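Keeping a Film Night Running at Home or in the Break Room
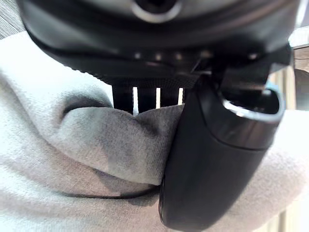 Wekton Staff Film Club - Tips Page

Awards season starts in January, and most of us try to catch up on the nominated movies before the ceremony. These tips come from members who host at home. Imtiaz Seneviratne keeps the list, so send him anything you want added.

Popcorn. Use a heavy pot with a lid, three tablespoons of oil and half a cup of kernels. Put four kernels in first. When they pop, add the rest and take the pot off the heat for 30 seconds, then put it back. Salt goes on after popping. Fine salt sticks better than coarse.

Butter on the popcorn. Melt it slowly and let it stand a minute, then pour off the clear part and leave the milky part behind. The popcorn stays crisp longer.

Greasy remotes. Take the batteries out. Wipe the case with a barely damp cloth and one drop of dish soap, then go between the buttons with a dry cotton swab. Don't spray cleaner straight on it.

Screens. A dry microfiber cloth is enough for dust. For fingerprints, dampen one corner with plain water. Paper towels can scratch.

Sound. If the actors mumble and the music blasts, look for a night mode or dialogue setting before you turn the volume up. Pull the speaker forward so it isn't sitting deep in a shelf.

Spilled soda on a couch. Blot, don't rub. Cool water first, then a little dish soap in water, then cool water again. Red wine gets the same treatment, only sooner.

Seating. Leave a path to the bathroom - people will use it during the long ones. Floor cushions go in front, kitchen chairs at the back.

Ballots. Print them the day before and put out more pens than guests. For the acting categories, leave room to write in the movie title as well as the name.

Leftover popcorn keeps two days in a jar with a tight lid. Five minutes in a low oven brings it back.

Next swap of discs and snack recipes is 21st October in room 243. Bring a labeled container.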